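Wrist views and glossy plates: results from the dish-rack task
By Elspeth Skinner | October

The Mulligan project has finished its first full comparison of camera set-ups for two-armed table clearing. The question was a narrow one. Given a policy trained by imitation on recorded demonstrations, how much of its grasping accuracy on plates comes from the fixed workspace camera, and how much from the small cameras at the wrists?

Plates were chosen on purpose. They are thin at the rim, they lie close to the table, and a glazed surface throws highlights that move whenever the arm moves. A policy that has learned to follow a bright edge will follow the wrong one quite often. Kamran Heydari selected the crockery at Runislow to cover plain, patterned and two-tone glazes, with a wire rack on the right-hand side of the table and both arms mounted along the near edge.
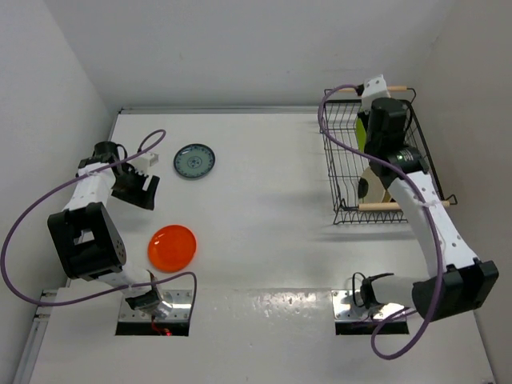
Training used 2370 demonstrations, recorded by four operators. Of these, 1315 include at least one plate lying flat in the open; the remainder start with every plate already in the rack and cover removal only. All demonstrations were recorded at the same rate and trimmed at the start to remove idle time. No other filtering was applied, so hesitations and second attempts at a grasp remain in the data.

Three versions of the policy were trained with the same network and the same schedule. The first received the fixed view alone, the second the wrist views alone, and the third received all of them. Each version was then run for 40 trials with starting positions drawn from a shared list.

The fixed-view policy approached the correct plate reliably but tended to close short of the rim. Most of its failures fall in the last part of the descent, where the gripper hides the contact point from the camera. The wrist-only policy showed the opposite pattern. Its final alignment was good once the rim was in view, but it lost time searching, and where two plates lay nearly touching it sometimes settled on the gap between them. The combined policy performed best overall, although it kept a weaker form of the same fault.

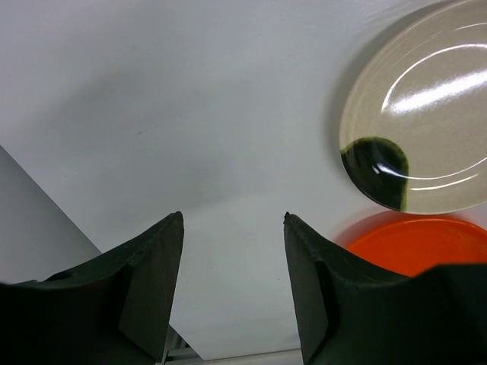

Wrist view with the beige and green plate and, below it, the rim of the orange dish.

Darragh Daly repeated the close-spacing trials with the overhead lighting dimmed. Errors on the glossy plates fell, while errors on the matt ones did not change by any useful amount. We read this as evidence that highlights are being treated as edges, but the lighting test was small and was run on the combined policy only. Róisín Ó Dubhghaill is preparing a version of the training set with altered brightness and contrast to test the point properly.

Two limits should be noted. The rack stayed on the same side of the table in every trial, and the policies have not been tested on bowls. Trial logs and the list of starting positions are available to partner groups on request from Vira Polishchuk at the Nenden office.

Contact the newsletter team | © Mulligan project | Back to top

This site uses cookies to remember your settings. Accept | Manage preferences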